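3.2 Floors and indoor footwear

The household survey covered 144 homes in the Kesden and Entwistle districts. Each home was visited once, between 10 a.m. and 4 p.m., and residents were asked to leave the rooms as they were. For every room we noted the floor covering, the direction of the boards and any footwear kept for indoor use. In total 1192 floor areas were entered in the record. Areas smaller than a doormat were left out.

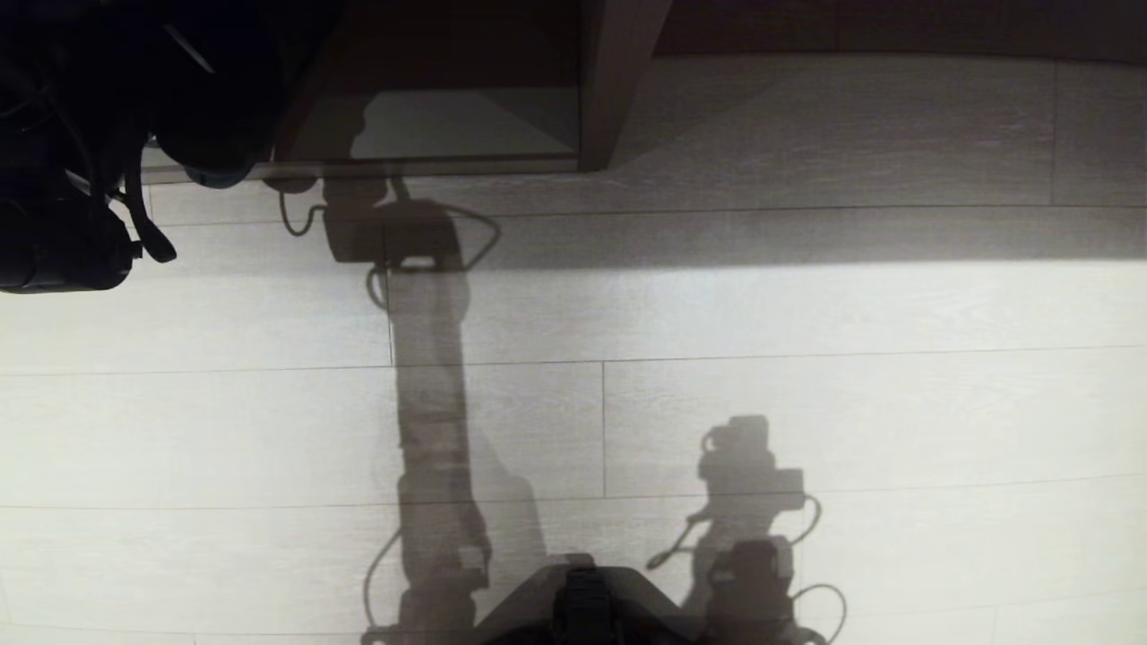
Figure 4. Laminate floor in one of the surveyed homes.

Laminate was the covering we met most often in living rooms and hallways. Most of it had been laid over an older floor, and residents could seldom name the product. Color was recorded by eye against a printed card. Pale gray-white planks with a faint grain, as in Figure 4, went into the "light" group, even where a band of shadow made part of the floor look grayer. Plank joints were checked only for raised edges – a gap without a raised edge was not scored. Thresholds were scored separately, because people tend to shuffle in soft shoes and catch a toe there.

Footwear was grouped by upper and by sole. The upper was classed as knit, felt, leather or other, and the sole as soft, semi-rigid or rigid. Residents owned more indoor pairs than they wore, and 18 homes had at least one pair kept only for guests.
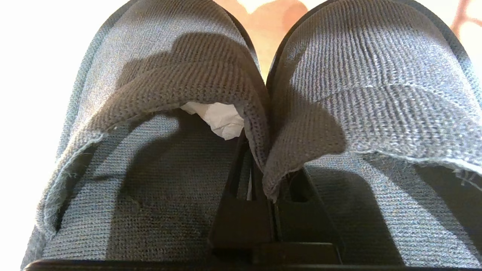
Wear was judged on the upper, the rim and the inside of the heel. Loose threads were noted but did not lower the score unless the seam itself had opened. Paper stuffing was left in place during the check, and the pair was marked as "stored" on the form. Stored pairs were kept in the count of owned footwear and dropped from the slip analysis in Section 4, which uses only pairs the residents said they had worn since May.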